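Praktikum Laborrobotik, Skript zu Einheit 4: Greifer vergleichen, bevor etwas kaputtgeht
Stand: 2020-01-27

Bevor wir loslegen, noch ein Nachtrag zur letzten Einheit. Mehrere von euch haben gefragt, warum bei ihnen die Gelenkwinkel nach dem Neustart anders angezeigt werden. Das liegt am Nullabgleich, den der Julleck-Controller beim Start lädt. Wer die alte Konfigurationsdatei noch im Ordner hat, löscht sie bitte und holt sich die neue aus dem Kursverzeichnis. Danach sollte Ruhe sein.

So, zum Thema. Ich habe in den letzten Semestern ziemlich viele Greifer in der Hand gehabt, und wenn ich eines gelernt habe, dann das: Datenblätter lesen sich alle gleich gut. Da stehen Hub, Schließkraft und Eigengewicht, und man denkt sich, na prima, nehme ich den mit der größten Kraft. Und dann soll das Ding eine Mikrotiterplatte aus einem Ständer ziehen, die Platte verkantet, und man steht da und sammelt Proben vom Boden auf. (Ist mir passiert, und zwar vor Publikum.)

Deshalb vergleichen wir heute erst einmal in der Simulation. Drei Fingerpaare stehen zur Auswahl:

Lakar: lange, spitz zulaufende Finger mit durchbrochenem Rahmen. Geben seitlich etwas nach.
Istanow: kurze, starre Parallelbacken mit Gummiauflage.
Ekanayake: ein Paar mit gewinkelten Spitzen, das unter den Plattenrand greifen soll.

Die Aufgabe ist für alle dieselbe. Platte am Ständer anfahren, greifen, herausheben, zur Wanne hinüberschwenken, ablegen. Klingt langweilig, ist es aber überhaupt nicht! Gerade der Weg zwischen Ständer und Wanne hat es in sich, denn da müsst ihr hoch genug über den Wannenrand kommen, ohne dass der Unterarm in eine ungünstige Streckung gerät. Wer die Bahn einfach linear interpoliert, kommt mit dem Lakar-Paar am Rand gerade so nicht vorbei. Setzt also einen Zwischenpunkt, und zwar lieber einen zu hohen als einen zu knappen.
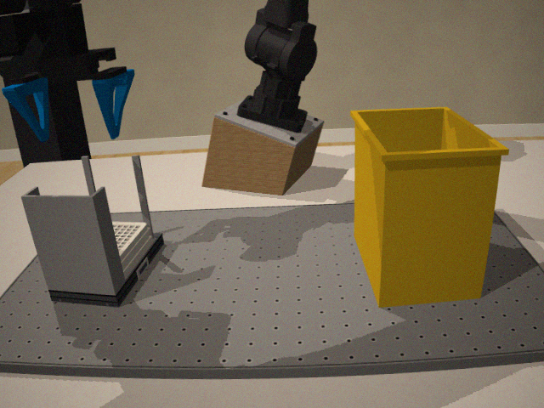

Beim Anfahren gibt es zwei Möglichkeiten, und ich möchte, dass ihr beide probiert. Entweder ihr kommt senkrecht von oben, oder ihr kommt schräg und dreht das Handgelenk erst kurz vor der Platte ein. Senkrecht ist einfacher zu programmieren und auch leichter zu debuggen. Schräg spart Weg, macht aber die Ausrichtung der Finger zur Fummelei - vor allem bei Istanow, wo die Backen wenig Spiel haben. Ich persönlich bin Team senkrecht, lasse mich aber gern überzeugen, wenn jemand eine saubere schräge Bahn hinbekommt.

Zum Greifen selbst: Bitte nicht einfach auf volle Kraft stellen. Im Simulator verformt sich die Platte nicht, die steckt alles weg, und man gewöhnt sich ganz schnell schlechte Manieren an. Fangt mit 8 Newton an und geht in kleinen Schritten hoch, bis die Platte beim Schwenken nicht mehr rutscht. Den Wert notiert ihr euch für jedes Fingerpaar. Bei meinem eigenen Durchlauf lag ich mit Lakar deutlich niedriger als mit Istanow, was ich vorher genau andersherum erwartet hätte. Meine Vermutung ist, dass die nachgiebigen Finger sich besser anlegen, aber das hängt stark am eingestellten Reibwert, und dem traue ich nur halb.

Apropos Reibwert, das ist der Parameter, an dem ihr heute am meisten herumspielen werdet. Voreingestellt ist ein mittlerer Wert für Kunststoff auf Kunststoff. Dreht ihn einmal kräftig herunter und schaut, welches Fingerpaar zuerst aufgibt. Das sagt mehr über den Greifer aus als jede perfekte Vorführung unter Idealbedingungen.

Ein paar Zahlen von mir, damit ihr wisst, wo ihr ungefähr landen solltet. Mit dem Lakar-Paar und senkrechter Anfahrt haben 81 Prozent meiner Läufe geklappt, mit Istanow waren es 69 Prozent. Ekanayake habe ich nicht mit aufgenommen, weil mir da noch das korrigierte Kollisionsmodell fehlte. Das liegt inzwischen im Verzeichnis, ihr seid also die Ersten, die es vernünftig testen. Ich bin gespannt!

Was zählt als geklappt? Die Platte liegt am Ende in der Wanne, und unterwegs hat nichts den Ständer oder den Rand berührt. Leichtes Streifen ist auch Berühren. Ja, ich weiß, das ist streng, aber im echten Aufbau ist aus so einem Streifen schnell ein verschobener Ständer geworden, und dann stimmt keine einzige Position mehr.

Zum Schattenwurf kommt auch immer eine Frage. Der Simulator rechnet harte Schatten, und wer mit der Kamera die Plattenkante sucht, bekommt dadurch gern mal eine falsche Linie geliefert. Verschiebt die Lichtquelle zwischen den Läufen ein bisschen und prüft, ob eure Kantenerkennung stabil bleibt. Wenn nicht, hilft oft schon ein engerer Suchbereich. Mit dem Greifervergleich hat das streng genommen nichts zu tun, aber ihr wollt ja keinen Fehler der Kamera dem Finger in die Schuhe schieben.

Abzugeben ist Folgendes:

Eine Tabelle mit Fingerpaar, Anfahrt, Greifkraft, Reibwert und Ergebnis.
Ein kurzer Text, höchstens eine Seite, welches Paar ihr für den echten Aufbau nehmen würdet und warum.
Die Bahndatei eures besten Laufs, bitte mit Kommentar an den Zwischenpunkten.

Fehlgeschlagene Läufe gehören ausdrücklich mit in die Tabelle. Schreibt dazu, an welcher Stelle es schiefging, also beim Anfahren, beim Herausheben oder erst über der Wanne. In der nächsten Einheit nehmen wir diese Notizen als Ausgangspunkt und schauen uns die Kraftregelung im Julleck-Controller an. Lest dafür bitte schon mal das Kapitel zu den Reglerparametern, den Abschnitt über Vibrationen könnt ihr überspringen.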